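Washing up by hand, and why I've come around to it

Thu 17 November

I've been meaning to write this one since July, when our dishwasher gave its last gurgle and I decided not to replace it straight away. It was only meant to be a short trial! Well, the trial is still going, and I've become a bit of a bore about washing up at parties, so I may as well be a bore about it here too.

Quick bit of background for anyone new. I live up the hill in Prallau, in a house with a small kitchen, and I cook a lot (mostly soup, beans, bread and far too many trays of roasted veg).

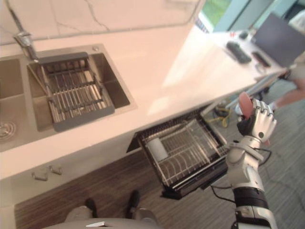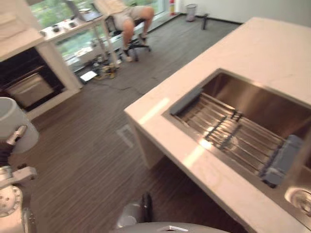 Stainless steel sinks, with metal-rod drying racks.

The first thing I had to relearn was order. My gran washed glasses first, then cutlery, then plates, then pots, and I used to think it was one of those old rules that people keep up out of habit. It makes a huge difference. The glasses get the cleanest, hottest water and come up sparkling, and by the time you get to the bean pot the water is grey and it really doesn't matter. I used to chuck everything in together and then wonder why my tumblers were greasy.

Second thing: soaking is wonderful, but only for some stuff. Porridge, rice and egg all want cold water first. Hot water cooks the egg on and you end up scrubbing a fork one prong at a time. Anything with burnt sugar wants the hottest water you've got and a good long rest while you go and read a book. And please don't soak wooden spoons. I ruined a favourite one in the first week (it went all furry, then split along the handle) and I'm still cross with myself.

Now, brushes. I had no idea I could care this much about brushes. I started with the usual green and yellow sponges, which were smelly within days, and then a friend gave me a Usomeo brush with a replaceable head and I've been a convert ever since. You can stand it up to dry, it gets right into the corners of a roasting tin, and your hands stay mostly out of the water. I keep 2 on the go, one for glasses and cups and one for the mucky jobs, and I swap them down the ranks as they wear out. The oldest one ends up in the laundry for football boots.

For cloths I've gone with plain cotton ones, washed hot with the towels. I bought a bundle of 2 linen tea towels from the Alleo market stall as well, and they were stiff as cardboard to begin with, but after a few months they've gone soft and they dry a glass without leaving any fluff. Worth the patience, I promise.

I did get curious about the time, so for one week I wrote it down on the back of an envelope. The worst night was 57 minutes, after a big family dinner with three kinds of curry, and the whole week came to 115 minutes. So that one dinner was half my week! The other nights flew by, because on a normal evening it's a pot, a pan and a few bowls. I'd honestly expected it to be hours and hours. I've heard every argument going about water use too, and I'm not going to pretend I've measured that. I use a plugged sink and a quick rinse, and I try not to run the tap while I daydream.

What I love most is the half hour itself. I put the radio on, or I phone my sister and talk with my hands in the suds, or I just look out at the neighbour's lemon tree and think about nothing much. The kids have started wandering in to dry, which they'd never have done to help load a machine, and I hear more about their day over a tea towel than I ever do at the table. My youngest has strong views on which drawer the whisk belongs in. We've had some fierce debates.

It's not all lovely. Cast iron is still a nuisance, the cheese grater has taken a bit of skin off two knuckles, and on nights when I'm tired I leave the lot until morning and regret it over my first coffee. The lids of lunch boxes are a curse, with that little groove that holds water forever. If you've got a trick for those, I'd love to hear it.

Next time I'll do the bread post I keep promising, with the rye loaf from the Lie cookbook that I've finally got to rise. The starter is bubbling away on top of the fridge as I type!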